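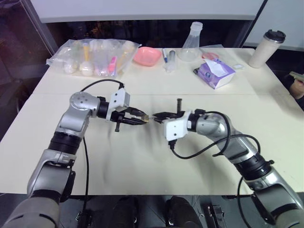

Asside Air Flight 9

Search the encyclopedia
Go
Advanced search

Asside Air Flight 9 was a scheduled passenger service from Caron to Trandholm which, in July 1984, diverted to the coastal airfield at Kusix after smoke was reported in the rear galley. The smoke was traced to a bread roll. All 100 passengers left the aircraft by the ordinary stairs, two of them complaining about the wait for their luggage.

Background

Asside Air was a small regional carrier with a modest fleet and an immodest timetable. Its galley ovens had been bought second-hand from a railway and were fitted with timers marked in a language none of the cabin crew could read. Crews were trained to judge the settings by smell, a method the airline's handbook called "attentive warming".

Incident

The flight was over open water when a steward, Raphaël Ferrand, noticed a haze behind the last row. Smoking was still permitted on board, and he first put it down to the passengers. By the time he opened the oven the roll had been reduced to something he later compared to a pumice stone. He emptied an extinguisher into the oven, and then, for reasons the report does not explore, a second one into the coat cupboard.

Captain Sylvain Leblanc declared an emergency and landed at Kusix, whose fire engine was at that moment leading a parade in the town. It reached the runway still wearing its bunting.

Investigation

The final report ran to 100 pages, nine of them on the roll. It blamed the unreadable timer and criticised the handbook at some length. Leblanc was commended for a prompt decision. Ferrand was commended too, although a footnote records the airline's attempt to charge him for the coats.

Aftermath

The ovens were removed and Asside Air served cold meals until it ceased trading. Passenger complaints about the food rose in the first year, then fell below their earlier level. The extinguished roll was kept in a display case in the terminal at Kusix, where it was mislabelled as a meteorite until the building was refurbished.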